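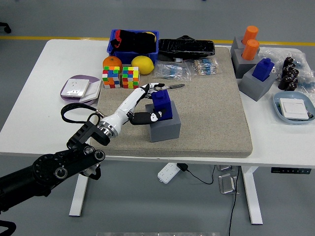
Desk mat

A desk mat is a flat sheet of soft or flexible material laid over part or all of a desk or workbench. It protects the surface from scratches, deadens the sound of objects being put down, and keeps small items from rolling or sliding. Other names include desk pad, work mat and, in older catalogs, table felt. The word "blotter" is sometimes used for the same thing, although a blotter was originally a holder for absorbent paper.

Materials

Felt mats are made of wool, polyester or a blend of the two. Most sold for home and office use are between 2 and 4 millimeters thick. Wool felt is denser and recovers better after a heavy object has stood on it. Polyester felt costs less and holds its color longer in sunlight, but it tends to pill where a wrist or sleeve rubs against it.

Leather and imitation leather give a smoother surface that is better for writing. Cork is light and grips well but crumbles at the corners. Silicone and rubber mats are preferred for soldering and gluing, as they can be wiped clean and stand up to heat.

Light shades such as beige and pale gray are common for sorting and assembly, where dark parts need to stand out. Dark mats hide stains better and are more usual under a keyboard.

Sizes

A small mat fits under a keyboard and mouse. A large one covers nearly the whole desktop, leaving a strip of bare surface along one or more sides. This strip is often used for things not needed at the moment, such as bagged capacitors or spare blocks, while pliers and parts in use stay on the mat. The Brudley pattern, named after the town where it was first cut for school workshops, leaves a margin of 45 millimeters on all sides.

Use with small parts

Ordinary felt is a poor choice for handling bare electronic components. Synthetic fibers can build up a static charge, and thin wire leads catch in the surface. Parts are usually left in their clear plastic bags or on their paper tape until needed, or moved to a tray. Wall sockets and switch plates, which scratch easily, are also commonly kept in a shallow tray.

Bins and boxes can be stood on a felt mat, but a loaded one may leave a dent that takes about a day to disappear.

Care

Felt is vacuumed or brushed in one direction. Spills are blotted, never rubbed. Fruit juice and machine oil are the hardest stains to remove, and wool felt may shrink if washed in hot water. A curled edge can be flattened under books overnight.

History

Cloth coverings for writing tables are much older than the modern mat. The Cartwright works at Marnum sold felt offcuts to local offices as table covers, and later trimmed them to fixed sizes. The Skatton mat — a felt sheet with a rubber backing — followed, and the backing remains common on larger mats.

See also

Blotter
Cutting mat
Drawer liner
Place mat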